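Household and Shop Robots: Frequently Asked Questions
Updated in July

Can a robot do my chores yet?

Some of them, some of the time. A machine can vacuum a floor and has been able to for years. Putting away groceries, clearing a sink or walking through the house to fetch something is still mostly research work. No general helper we have looked at is ready to be left alone in a family home.

Why is opening a door such a big deal?

A door moves in an arc, and the robot has to move with it. It must find the handle, hold it at a workable angle and keep its own body out of the way. People shift their feet without thinking about it. A robot has to plan each of those moves.

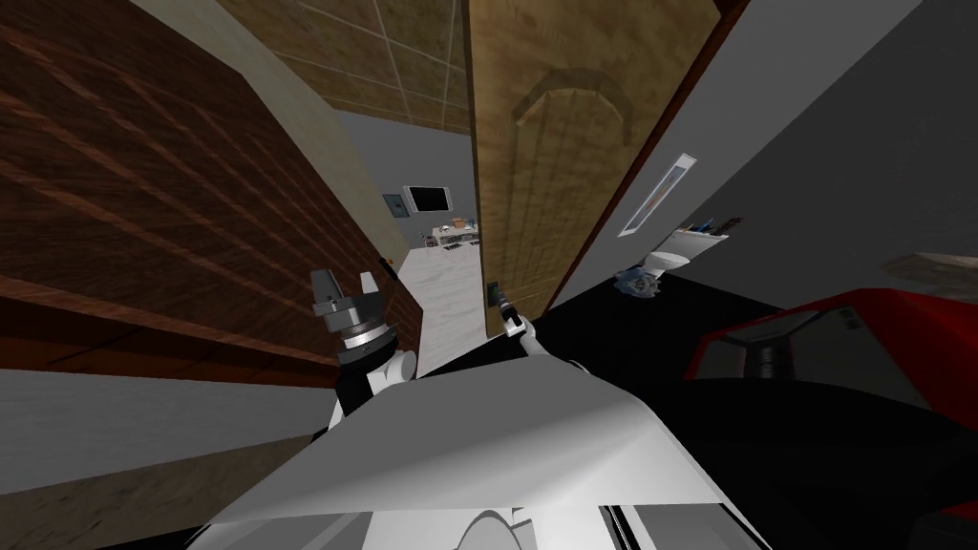 Right gripper on the door handle, left gripper open, in simulation.

Is that a real house?

No, it is a computer model. Most door practice is done this way. In the Peddale door set there are 273 doors with different handles, weights and swing directions, and a robot may try each one 1000 times before a real one is bought. A bad try in software costs nothing but computer time.

Does it carry over to real doors?

Partly. Real hinges stick, and real handles are looser or stiffer than the model says. Expect a drop in performance on the first day and some weeks of tuning after that.

Why use two arms?

One arm can work the handle while the other is free to hold or push the door. That matters with heavy doors and with closers that pull shut. It also gives the software more to get wrong – two arms in a narrow doorway can easily block each other. 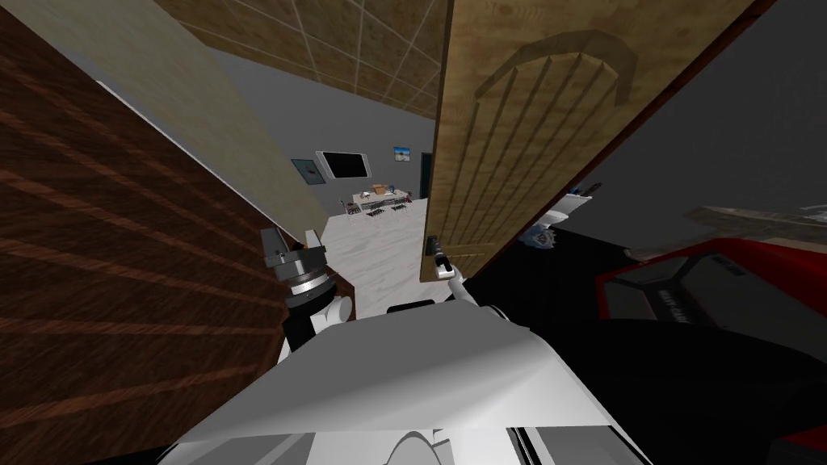
Both arms reaching into the gap beside the open door.

What about kitchens and bathrooms?

Wiping a flat counter is within reach. Grooved boards, drains and corners are harder, as the tool has to follow the shape without pressing too hard.

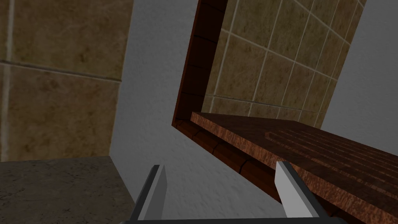 Picking things up is a separate problem. A two-finger gripper does well with boxes, bottles and cups. It does poorly with wet cloth, thin plates lying flat and anything that rolls. The Gremon hand has 3 fingers and handles more shapes, but it is slower and costs more to repair.

Are shops and factories further along?

Yes. The floor is level, the parts are the same every time and people can be kept out of the way. Vamon and Iordache both sell arms for loading and packing. Ask either one about a shelf that gets rearranged every week and the answer will be more careful.

How reliable should a robot be before I buy?

Ask for results over at least 100 tries in a room the robot was not trained in, and ask how often a person had to step in.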